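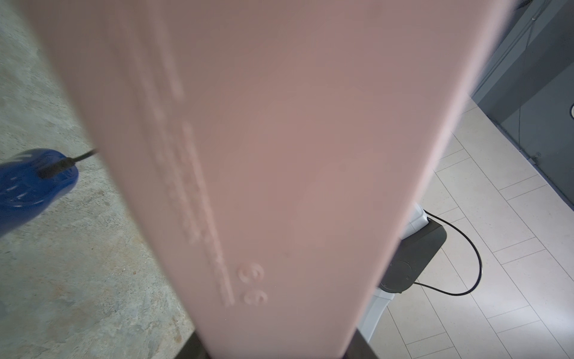

Pale pink surface with a raised strip, seen close up.

Lamptey Opens Fall Leaf Count to Residents of Tastmont

TASTMONT – The Lamptey nature center will take sign-ups through November for its leaf and bud watch, which follows native trees and shrubs along the Letlow trail from first color to bare branch.

The center has tagged 840 plants on the trail, most of them spicebush, redbud and sugar maple. Last year observers turned in 3,840 records. Each person who joins is given a short stretch of trail and visits it every week until the last leaves are down.

"We have good notes on spring bloom and very little on fall," said Gil-soo Hyun, who runs the watch. "Two wet autumns in a row kept people home, and the gaps show."

Records go into a shared log kept by Jayson Pangilinan at the center. Paper sheets are still accepted – they can be left in the box at the trailhead. 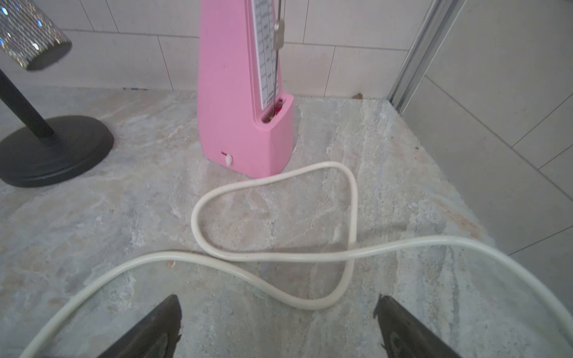 Do I need to know my plants before I join?
Every tagged plant has its name on the tag, and a two-hour walk for new observers covers how to judge leaf color and leaf drop.

Sign-up forms are at the Lamptey front desk. The trail is open from sunrise to sunset, and dogs must be leashed.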